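Home | Opinion | Letters | Town Notes | Archive

In Praise of the Spare Bed

2019-02-08

When my husband and I moved to Mullcombe we had exactly one room we didn't need, and everybody who came through the door had a plan for it. A home office, said my sister. A place for a treadmill, said the man from Carrasco who hung our doors (he had one, and he loved it, and he told us so for 20 minutes). We put a bed in it, and I have been defending that bed ever since.

I understand the other side, I really do. A room costs money to heat, and ours sits quiet for most of the year. But I grew up in a house where somebody was always staying over, a cousin between jobs or an aunt who had missed the last bus, and I think we are losing the habit of having people under our roof. We meet them for lunch, we hug in the parking lot, and everyone drives home by nine. It's pleasant, but you learn so much more about a person over the second cup of coffee, when they're still in their socks!

Last April we had guests for 14 nights altogether, and I was tired and the towels never caught up, and I'd do the whole month again tomorrow. 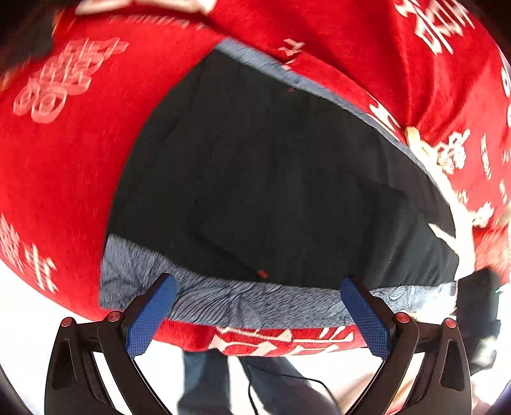
Does a guest room have to be fancy to be worth keeping?

A firm mattress, a warm cover and a lamp within reach will do for nearly anyone. Our lamp cost 35 dollars and the mattress was my mother-in-law's, and people keep coming back. If you have a room like that, I hope you'll leave the treadmill at the store and call somebody you miss.

Recent in Opinion
The Grundudine Bridge Deserves Better Paint
218 Steps to the Library
Why I Still Write Letters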